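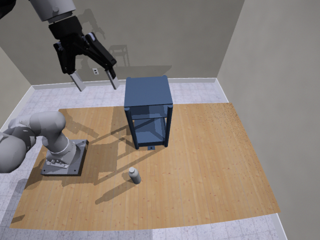 Gilmartin Releases Didholm 8, Motion Planning Software That Lets Two Robot Arms Share One Workspace

January 2020 – Gilmartin is delighted to announce the release of Didholm 8, the biggest update yet to its planning software for robot arms. The new version plans for two arms at the same time, checks every path against furniture, walls and the other arm, and lets users try the whole thing out in simulation before any hardware moves.

Earlier versions of Didholm treated a second arm as an obstacle. It was planned first, its path was frozen, and the other arm had to find its way around whatever was left. That worked well enough when the arms stood far apart. Once they were close together, one of them often spent most of its time waiting for the other to get out of the way.

Didholm 8 drops the frozen path completely. Both arms are planned together on a shared timeline, and either one can slow down, take a wider route or change its elbow position to make room for its partner. On Gilmartin's own test set of 2,250 two-arm problems, waiting time fell by 71 percent compared with the previous release.

"I have wanted this feature since my first week here," said Parvathi Varghese, who leads the planning group. "We had a whiteboard full of reasons it would be too slow, and one by one we got to rub them out. When the first joint plan came back fast enough to use, I ran it again and again just to watch it."

Simulation gets plenty of attention too. The built-in room editor now ships with a starter room that has a tile floor, a large wooden platform, a small blue two-tier shelf unit and a single white bottle standing on the wood. It's a simple layout, but the bottle sits out in front of the shelf, so an arm reaching from behind has to clear the top of the unit and still come down at a sensible angle. Users can move the shelf, swap the bottle for their own part, or load a room they have already modeled.

Shadows in the simulated room now follow the light source properly. That matters a lot to people working on perception, where a long shadow across wood grain can easily be taken for the edge of an object. The light can be shifted between runs from a script, and the same script can change surface colors and floor textures. A new labeling tool saves the position of every object alongside each rendered view, so the results can go straight into training or testing a detector.

Grasp planning has been rewritten as well. For parallel-jaw grippers, Didholm 8 looks at the approach, the closing motion and the retreat as one problem. Older versions would sometimes choose a lovely grasp and then find there was no way to back out past a shelf leg. The new planner throws out those grasps early, and the viewer shows the reason beside each rejected one – a small addition that testers asked for over and over.

Londent, which builds packing stations, has been using the beta since August. Its engineers keep a library of 760 saved room layouts and now run the entire library overnight whenever they change a setting.

"The reports are what won us over," said Harvey McKinnon, controls engineer at Londent. "Before, I'd get a message saying no path was found and I'd be left guessing. Now it tells me which link got too close to which surface, and I can click on it and go right there. I fixed a base position in an afternoon that I had been fighting with for weeks!"

Other changes in this release:

Joint limits can be set per task as well as per arm.
Collision shapes for grippers are updated as the fingers open and close.
Plans can be paused at any point and edited from there.
The viewer can hide walls that stand between the user and the robot.
Room files from version 7 open without conversion.

Arms mounted overhead are supported from the start, with the same setup steps as arms on a base plate. Mixed setups, with one arm above and one standing on the work surface, were among the most common requests from beta users and have their own tutorial.

"Mixed mounting was my favorite part to write up," said Mervin Carrier, who wrote the documentation. "You get to see two arms come at the same spot from very different directions and sort it out between them. I hope people have fun with it."

Didholm 8 is available now to all current license holders at no extra charge. Classroom licenses cover the full simulator, including the room editor and labeling tool. Support for mobile bases is in development under the working name Tolilberg, and beta sign-up will be open to existing users later this year.

About Gilmartin
Gilmartin develops planning and simulation software for robot arms used in packing, lab work and teaching.

Press contact
Huguette Pelletier, Communications, Gilmartin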